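Garnholm Towels

README, last touched 24 September 2021

Hi! Garnholm Towels is my collection of notes and pictures on folding household towels, and this file tells you what's in it and how I sorted it. I'm Yoga Hidayat, I do the sorting and the labeling, and Teguh Liew checks my spelling and argues with me over what counts as a hand towel.

What's in here

There are 1,820 pictures in 232 folders. Each folder is one towel on one day, so a towel that came back in May has two folders (sorry, I know, I should have merged them, but by then the folder names were already in everybody's spreadsheets). All of them are towels: bath, hand, kitchen, kids', plus a pile of washcloths that I keep under "small". No sheets, no napkins. Teguh wanted napkins. Maybe next time!

How the folders are named

Type first, then main color, then a running number: hand_blue_014, kitchen_stripe_003 and so on. I use plain color words. If a towel is somewhere between green and gray I pick whichever I said out loud first, and the notes file usually says so.

What I write down for each towel

The notes file has one line per towel, with these fields:

type
color
edge (plain, bound, fringed, or "other")
label (yes/no, and where)
loop (yes/no, and where)
pattern or stitching
stage (spread, lifted, half, quarter, done)

I care a lot about the label and loop fields, probably more than you will. A loop in the middle of a hem is my favorite landmark on any towel, as you can bring the two bottom corners together and the loop ends up right at the fold. A label near a corner helps too: it tells you which way around you've got the thing after you've turned it over twice and lost track. I fold with the label on the inside, and Teguh doesn't, so check the notes before you compare our finished stacks.

"Lifted" is the stage people write to me about the most. It means the towel is up off the table by its two top corners, with the rest hanging. I count it as lifted even when the bottom sags.
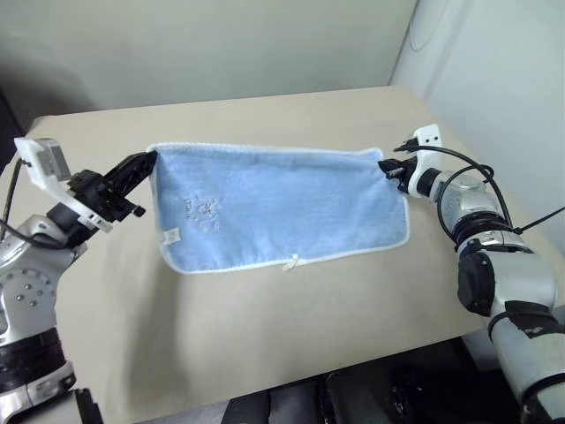
Light blue towel, stage "lifted". White edging, label at lower left, loop at the middle of the bottom hem.

Known problems

The first 50 folders have no edge field. I'm filling those in slowly, in the evenings.

Small embroidery gets the vague entry "motif" whenever I can't tell a flower from a cartoon animal. If you can tell, send me a correction, I'd love that.

"Half" and "quarter" are mixed up in a few of the kitchen folders. Fixes for those go into the file called changes, newest on top.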